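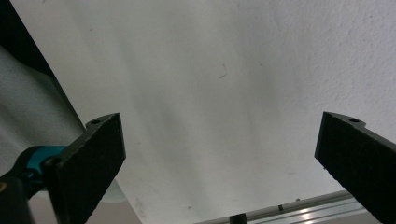 Day whatever of collecting demos for the Tosh project and I have opinions, so here comes a thread. Get a snack.

Quick background for new folks: we're teaching a policy to do small household chores by recording people doing them with a hand-held gripper. No robot in the loop while we record. You hold the thing, squeeze the trigger, do the chore, put it down, do it again. And again!

The goal for June is 955 good episodes. We have 280. I'm choosing to be cheerful about this.

Biggest thing I've learned so far: the start and end of a recording matter way more than I figured. I used to hit record and then wander over to the table (sometimes with coffee in the other hand, sorry Catherine). So the first few seconds of a bunch of my clips were pure ceiling. White plaster, two black fingers, bye.

Catherine Dow does our review pass and she sent back 86 of my clips in one go with the note "lovely ceiling." Fair.

What we do now: gripper goes to the start pose, fingers open, pointed at the work, THEN record. Stop before you lift away. It sounds so basic, but my keep rate went way up once I quit rushing it.

We did talk about trimming the ceiling bits automatically. Eranine (our labeling tool) can flag stretches where nothing task-related is in view, and it's pretty good at it! But it also flagged a bunch of real reaches where the gripper tips up for a second, and I don't want those gone. Those little wrist tilts are how people move.

So the rule is that a tilt in the middle of a task stays, and a tilt before or after gets cut. A human makes the call on anything weird. The human is usually me, at 9 pm, with chips.

Also, wipe your finger pads between sets. I went almost 200 episodes without doing it on the Vulunlow rig and the grip got slippery enough that I was squeezing harder without noticing. The model will happily learn your bad habits right along with the good ones.

Somebody asked if we keep the fumbles. Yes, some! If I drop a thing and pick it back up cleanly, it stays in, tagged as a recovery. If I drop it and say a word my mom wouldn't like and walk off, it goes in the trash.

Next up is folding, which I'm dreading a bit because cloth never lands the same way twice. If you've collected folding demos, please tell me how long your episodes run. Mine are way too long and Wuseck (our storage box) is filling up fast.

OK, back to it. 675 to go.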